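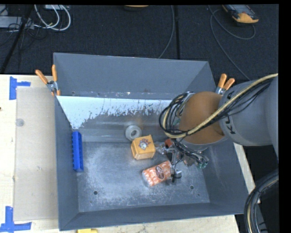
Ich lese gerade alles über Patina, was ich finde, und bin völlig begeistert! Londine hat ein Bändchen dazu gemacht, 142 Seiten, und ich hab's an einem Abend durch. Das Kapitel über Kratzer ist das beste: Auf so einem Metallboden liegen sie weißlich und wolkig übereinander, fast wie eine Radierung.

Das Kapitel über Farbe, die abblättert, hab ich gleich zweimal gelesen. Diese ausgefransten Ränder! Da könnte man ganze Landkarten draus zeichnen (mach ich vielleicht noch).

Als Nächstes kommt der dicke Band von Jandetti dran, 316 Seiten, viel Kupfer, viel Messing. Im Juni hatte ich schon mal reingeblättert und bin bei den Türklinken hängen geblieben.

Wer kennt noch was über Zink? Gern auch alt und vergriffen!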